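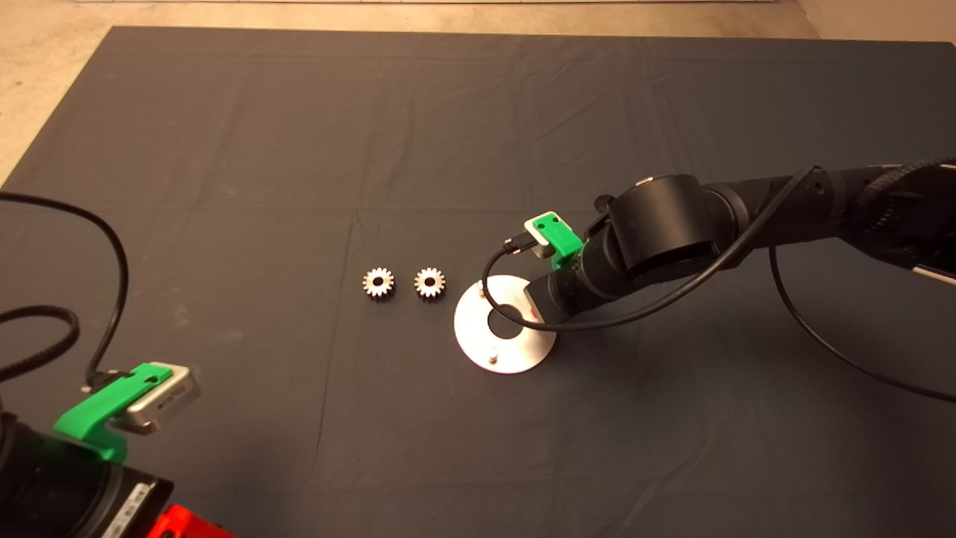 Clondix Robotics Club, Estavley - Arms & Grippers Group

I reckon we fuss far too much over which gripper to buy. We've spent 47 evenings on fingertips and barely one on where the camera goes, and I'd happily swap those numbers!

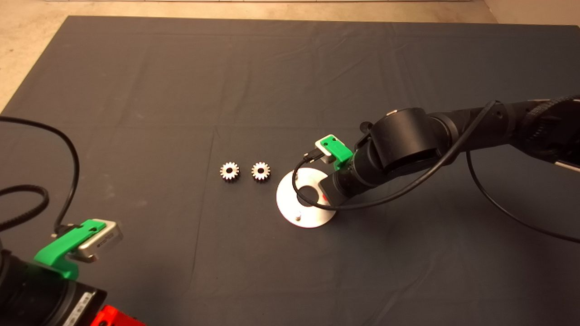 Camera placement is the bit I'd argue about all day. I like one on the wrist, up on a green bracket like ours, because small gears need a close look. But the cable drives me spare - it loops right round in front of the disc, and I'd route it differently before spending another 457 dollars on fingers.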